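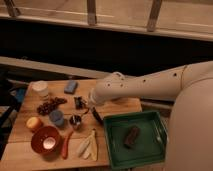 A wooden tabletop with small household objects and toys.

Spring swap table: what to bring and what to leave at home

2023-04-11

The swap table is back in the front room at Malus Hall for the whole month. It works the same way it did last year. Bring small things you no longer want, put them out, and take home anything you like. You do not have to bring something to take something, and no money changes hands.

In March we took in 163 items over the opening weekend of the trial run, and all but 40 went to new homes. The leftovers went to the Sani thrift store on Flidach Road, which has agreed to take them again this time. Kitchen things went fastest. Picture frames hardly moved at all, so please hold on to those for now.

Good things to bring are toys with all their parts, kitchen tools, mugs, puzzles, craft supplies, and desk items. If a puzzle is missing pieces, write that on the box. A few people do not mind, but they would like to know before they get to the end of it. Battery toys are fine as long as you take the batteries out first and tape down the cover.

Please do not bring car seats, bike helmets, medicine, open cosmetics, or anything with a frayed cord. We also can't take clothes this year. The racks are on loan to the school until summer and there is nowhere to hang anything. Books should go to the shelf by the side door, which is run separately and has plenty of room.

Clean things before you drop them off. Last month two boxes came in with old food stuck to the dishes and had to be sent back. A quick wash at home is enough.

Drop-off is from 9 to noon, and the table stays open until 4. Parking behind the hall is limited while Mornus Street is being repaved, so use the church lot if you are bringing more than one box. The side ramp is open.

Several parents asked about holding items for a friend. You can do that until the end of the day if you put a name on a piece of masking tape. After that the tape comes off and the item goes back out.

We could use two more people to help sort in the mornings. The job is mostly wiping things down and putting like with like. If you can spare an hour, leave a note for Duyên Sầm at the front desk with your phone number and the mornings you are free.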